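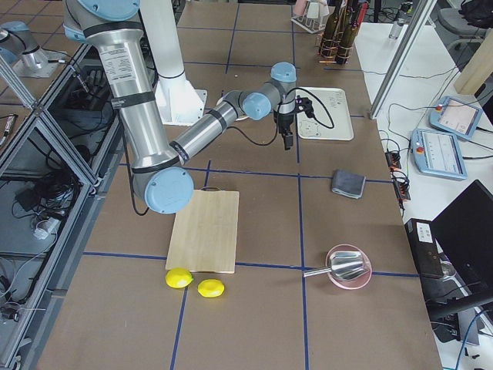
Chapter 5
Choosing a Kitchen Task Kit

A kit can teach you more about a robot arm than its spec sheet ever will, and this chapter is built on one of our favorites! The Skorkham Tabletop Kit, sold by Mindero, comes with 36 task cards and a guide written by Qiuyue Peng. Everything happens on brown paper marked into squares with blue tape, so a card can tell you which square the cutting board goes in and you can set it up again on Monday in the same spot.

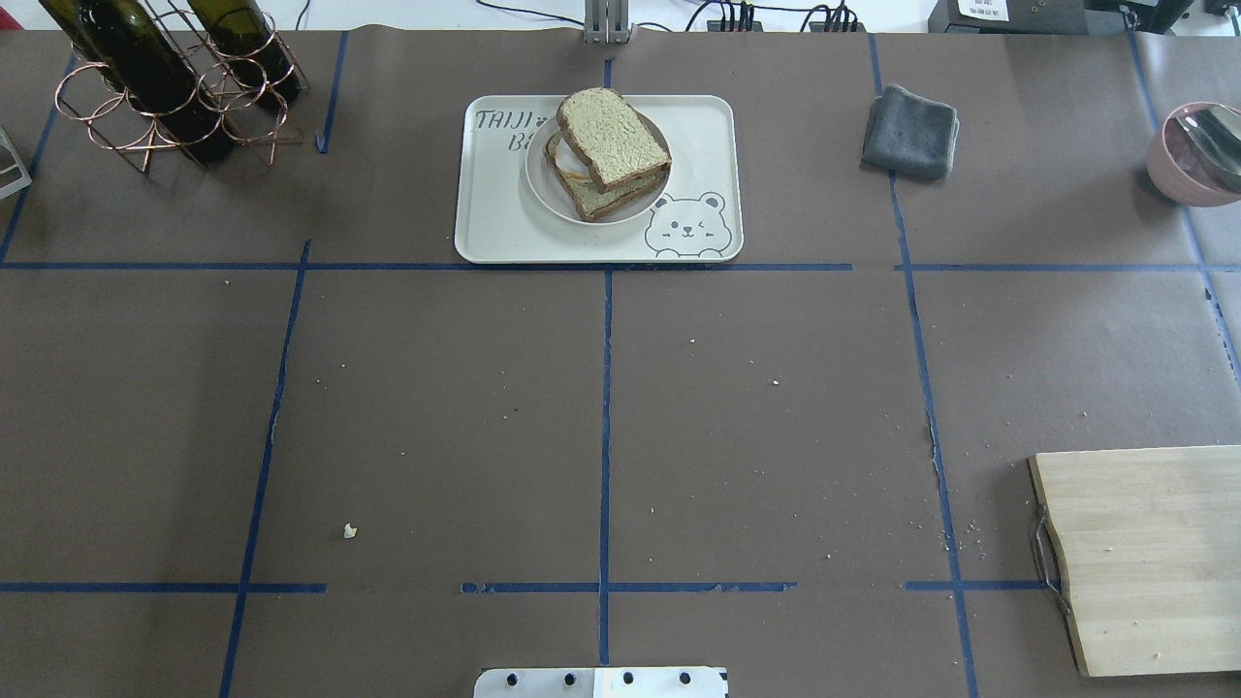
The cards start easy. Card 5 asks for one lemon, moved one square over (harder than it sounds, as your first try will show). Later cards bring in bowls, cloths and bread, and that's where the fun begins, with soft things that sag and slick things that roll.

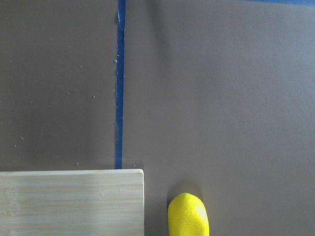
We ran 456 trials with the kit for this edition. Ignacio Escobedo kept the log, and you'll work from his pages in Section 5.2. Our one real complaint is the card print, so small that we copied ours out by hand. Before you read on, write down the household object you think an arm would find hardest to pick up, and why. Keep your note for the lab. 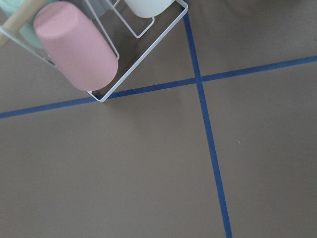 Figure 5.4 Pink cup upside down on the drying rack, near a tape crossing.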